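Fungi Handout 2: Parts of a mushroom and how to record them

Course: Fungi for Beginners, Notden evening classes
Tutor: Agnes Ljungberg
Revised 24 Sep 2022

Read this before the second session. The first handout covered where fungi sit among living things and why they are no longer grouped with plants. We now move on to the part most people notice, the fruiting body, and the words you will need for your notebook.

1. The fungus and the fruiting body

Most of a fungus is hidden. It lives as fine threads called hyphae, which grow through soil, leaf litter or dead wood. A mass of hyphae is called a mycelium. It takes in food by releasing enzymes into whatever it is growing through and absorbing what is broken down.

The mushroom is the part that makes and releases spores. It may last a few days, while the mycelium below can live for years. Picking a mushroom does not remove the fungus from the ground, though trampling the soil can do it harm.

Fungi get their food in different ways. Saprotrophs feed on dead matter. Parasites feed on living hosts. Mycorrhizal fungi live in partnership with plant roots, passing on water and minerals and taking sugars in return. Note the nearest trees whenever you find a mushroom on the ground, as many mycorrhizal species grow with only a few kinds of tree.

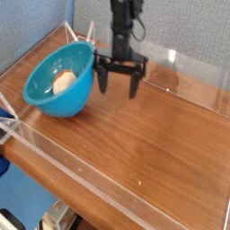
2. Cap

The cap protects the spore-bearing surface. Record the following:

Shape: rounded, bell-shaped, conical, flat, sunken in the middle or funnel-shaped. Shape changes with age, so look for young and old specimens growing together.
Width: measure across the widest point.
Colour: note the centre and the margin separately. Many caps fade as they dry out.
Surface: smooth, scaly, hairy, sticky or slimy.
Margin: rolled in, straight, turned up, lined or split.

Scales can be part of the cap skin or loose scraps left by the veil. Loose scraps wash off in rain. The fly agaric is the usual example: after heavy rain its red cap may have no white spots at all.

3. Underside

Always look underneath. The spores of most cap-and-stem species are made on gills, in pores or on spines.

Gills are thin plates running out from the stem. Note whether they are crowded or widely spaced, and how they meet the stem. Free gills do not touch it. Adnate gills join it squarely. Decurrent gills run down it.
Pores are the open ends of small tubes. Boletes have a soft layer of tubes which can often be pulled away from the cap. Press it with a finger and record any colour change.
Spines hang down like small teeth. The hedgehog fungus is the one you are most likely to meet.

4. Stem

Lift the specimen whole with a knife blade or a flat stick. The base is often the most useful part, and it is lost if you cut at ground level. Note the height and thickness, whether the stem is hollow or solid, and whether it narrows or swells at the base.

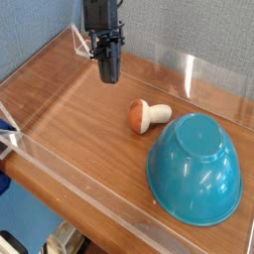
Fig. 2. Cap to the left, stem to the right.

Look for a ring on the upper stem and a volva at the base. The ring is what remains of the partial veil, which covered the young gills. The volva is a sac or set of ridges left by the universal veil, which covered the whole young mushroom. Both are found in some Amanita species, including the death cap, and both can be missed – the ring may fall off and the volva may stay in the soil.

5. Spore prints

Spore colour cannot be judged reliably from the gills. To make a print:

Cut the stem off level with the gills.
Lay the cap, gills down, on a sheet of paper that is half white and half black.
Cover it with an upturned bowl to keep draughts off.
Leave it overnight, then lift the cap straight up.

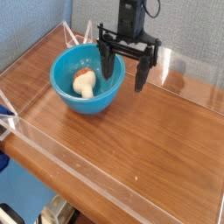

6. Homework

Make 2 spore prints from different species and bring them in a flat box. Fill in a notebook page for each, using the headings in sections 2 to 4, and add the habitat and nearest tree. Gromov wood and the verge along Eklund Lane are both good places to look. Ask before you collect anywhere else.

Nothing in this course is meant as a guide to eating wild fungi. Wash your hands after handling specimens and keep them away from food.

The December session is indoors and will cover bracket fungi, so there is no need for boots.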